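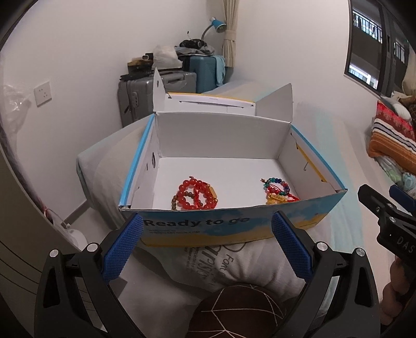 Section 3. Recording a Two-Hand Sorting Episode

The Tristau policy learns from people holding grippers. It will copy your good habits and your bad ones with equal devotion, so please read this section before you start.

3.1 Setting up

1. Put an open box on a steady surface. A bed counts, if you don't sit on it.
2. Place the jewelry inside in two piles with a clear gap between them. Tangled strands are welcome. The policy has to meet them sometime.
3. Hold one gripper in each hand and open the jaws fully.
4. Squeeze each gripper 3 times to set the zero point.

Note: Leave the room as it is. In our October comparison, the policy trained in tidied rooms did very well in tidied rooms.

3.2 Recording

5. Start with the jaws outside the box.
6. Pick up one bracelet at a time. If a second one comes along for the ride, lower both and try again without stopping the recording.
7. Finish with both grippers clear of the box and hold still until the tone sounds.
8. Rearrange the piles before the next episode.

Caution: Don't pull hard on a snagged cord. Beads roll a long way, and Lakshmi Kartha has already written the memo.

3.3 What to keep

Keep fumbles that end in a recovery. Of the 1227 episodes in the Grandanville set, 23 were thrown out for tracking loss and 9 for a jaw left half closed at the start. Clumsiness was not grounds for removal, to the relief of several authors.

Send episodes with odd tracking to Subbarao Salian. For replay settings, see Section 4.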